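The Long Argument About Green Doors

What a nation does with its woodwork when it is stuck indoors, and who sells it the tin
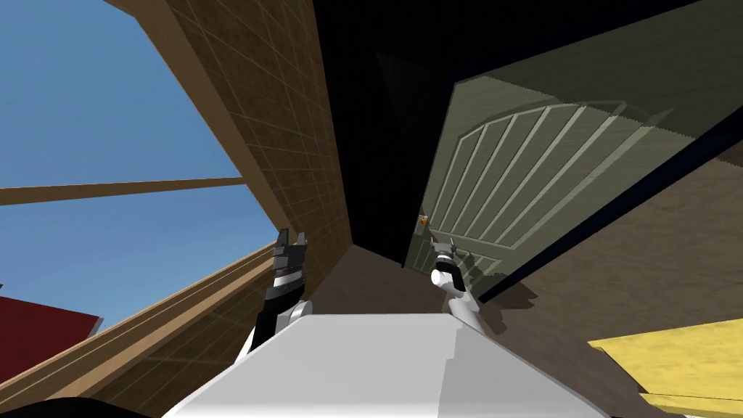 There was a time when a house was painted in whatever the ironmonger had left over. My grandparents' hall was cream to the waist and brown below it, on the grounds that brown was where the dog lived. It stayed that way for thirty years. If anyone had asked my grandfather what the colour was called, he would have said "brown", and then gone to look for the person's coat.

I thought of him last month, standing in a paint shop in Guvdale with a card in each hand. One was Wet Slate, the other Late Lichen. I had been told by the person I live with that they were completely different. I held them up to the window and then to the strip light. A small child came past, looked at both and said "green", and was led away by the wrist.

Olive, sage, moss, lichen, pewter, fog: the greys that would like to be greens and the greens that have given up. They have crept over the nation's doors like damp. Walk down my road and you will find 11 of them, each owner believing they got there first. Ours will be the twelfth, once we have agreed on it. The talks are in their second spring.

Pouran Mahmoudi has mixed paint at Arkari, the shop in question, for long enough to remember magnolia. "People used to come in and ask for two gallons of it, and they were out again before the kettle boiled," she told me. "Now they bring a leaf." They also bring cushions, pebbles, a photograph of a film star's larder and, once, a cold pea soup in a jar. She matched the soup. The customer came back to say it looked different on the wall, and Mahmoudi asked what sort of light she usually ate it in.

Her own front door is red. She painted it the week she moved in and has not thought about it again, a state of mind I would pay a good deal for.

I have already paid a good deal, as it happens. A tester pot from Sivetti, which holds enough to cover a large envelope, costs very nearly what I once spent on a winter coat. We own 8. They live under the sink with their lids stuck down, and the back of the spare room door is a patchwork of their contents, labelled in pencil. Visitors are taken up to see it. They say "Ooh, that one," and point at the undercoat.

The names do a lot of the work. Başaran, whose shade card unfolds to the size of a road map and refolds like one, offers 50 greens, among them Goat Path, Quiet Aunt and Second Thoughts. I would happily live with Quiet Aunt. Nobody has ever gone off a room because of a number, but you could fall out with a whole house over Second Thoughts.

Then there is the decorator, who wanted £450 to do the doors downstairs and did not mind what colour they were. I found this soothing. He stood in the hall with his tape measure and asked only whether we wanted the hinges done. We hadn't discussed the hinges. We have since discussed little else.

My view, for what it's worth, is that a door has one job and the colour has never helped it. A sticking door sticks in Goat Path as firmly as it did in gloss white. Ours has caught on the same bit of carpet since we came here, and not one of the people sent up to admire the patchwork has failed to put a shoulder to it on the way out.

Still, we have a date. The decorator is coming in May, and I have promised to ring Arkari with an answer before then. It is down to Wet Slate or Late Lichen. Mahmoudi says she will keep a tin of each behind the counter, and that if I lose the labels I am not to ask her which is which.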